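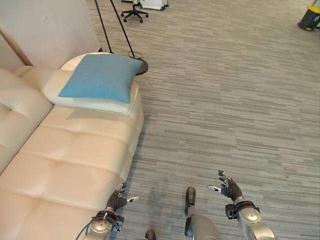
Notes on Subletting a Furnished Apartment

Posted 12 January 2023

The present entry concerns the subletting of a furnished apartment for a fixed period. It is based on my own experience in the Latard district, where I let my home for 44 weeks while employed in another city. Readers in other places should consult their local rules before relying on any part of it.

Permission from the Landlord

My lease allowed subletting only with written consent. I sent the request by registered mail and received a reply from the building manager, Ms. Despina Mujić, 4 weeks later. The consent named the subtenant, the dates and the rent. It also stated that I would remain liable for any damage. I had assumed that liability would pass to the subtenant, and I was mistaken.

Setting the Rent

I charged 867 a month, the same sum I was paying under my own lease. A friend, Rok Kadrić, urged me to add a supplement for the furniture. I declined. The lease prohibited any profit, and the definition of profit was not one I wished to test.

The Inventory

An inventory should be prepared before the keys are handed over, and both parties should sign every page. Mine recorded each piece of furniture by room, with its condition and any existing marks. Upholstered items deserve particular attention. Wear on a sofa is gradual, and two reasonable people may disagree on whether a crease was present at the start. My subtenant, Mr. Edin Stojanović, asked that the underside of the seat cushions be noted as well. I found the request excessive at the time and have since adopted it.

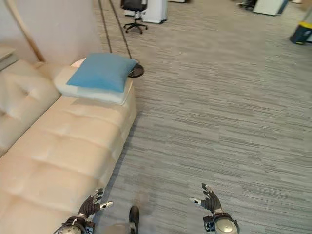
The Deposit

The deposit was held in a separate account and was not used for any purpose during the term. At the end, I withheld 40 for a replacement key to the mail room. Mr. Stojanović was given the receipt and raised no objection.

Utilities and Mail

Electricity remained in my name, and this arrangement was a mistake. The bills were forwarded late, and one from July reached me after its due date. In any future sublet I will require the subtenant to open an account directly. Mail should be redirected through the post office before departure. A neighbor, Cremilda Quintana, kindly kept the letters that arrived in spite of the redirection, including a tax notice.

Returning Home

The final inspection took one morning. We went through the inventory in order and signed it again at the kitchen counter. A copy of the form I used, with names removed, will be posted here once I have corrected the numbering on the second page.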